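The Slow Demo Is the Good Demo 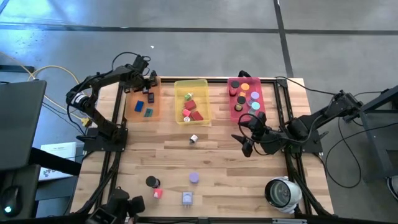
Nerys Craddock

I've spent most of this fall driving two robot arms by remote control, and I have an opinion I can't shake: we're teaching these things too fast.

The job at Brokbridge is sorting. Three plastic trays sit along the far side of the table, an orange one, a yellow one and a red one, and small stuff lies on the wood in front of them: cylinders, a little pink cube, a lavender puck. I pick a thing up with one arm or the other, I put it in a tray, I do it again. The target is 200 demos a shift, and the whole set is supposed to hit 2000 by December. You can guess what a number like that does to a person (it did it to me in under a week!).

You get slick. You stop lining up over the puck and just sort of swoop. You learn that you can nudge a cube sideways with one finger and catch it on the way up, and it feels great, like flipping a pancake. Then the policy trains on your swoops and it swoops too, except it has no idea why, and it misses by a finger's width and closes on air with total confidence. I've watched it copy my worst habit back to me and wanted to crawl under the table.

Meirion Gethin, who drives the shift after mine, is slow. Painfully slow! He stops above each piece, squares up, goes straight down, closes, waits a beat, lifts. On a good day he gets 60 done. We trained one model on his and one on mine, same table, same trays, and his was the one I'd let near my kitchen. Mine had more data and worse manners.

Now, I know the argument on the other side, and Denise Sedgwick makes it well over lunch. Variety matters. If every grasp is a textbook grasp, the robot never sees a messy one and falls apart the first time a cylinder rolls. Fair enough. But a recovery is a different thing from a hurry. If I fumble a cylinder, back off and try again, I've shown it something useful. If I get lucky on a sloppy grab, I've shown it luck, and I don't know how you train on that.

So I'd throw out the daily count, or at least stop posting it on the wall. Pay for demos somebody has watched back. Let people toss their own bad ones without a lecture. Mostyn, the other site, started doing that, and the folks there seem a lot less frazzled than we are.

I did demo 1761 this morning. It took me three tries to get the thing over the yellow tray, and I kept all three.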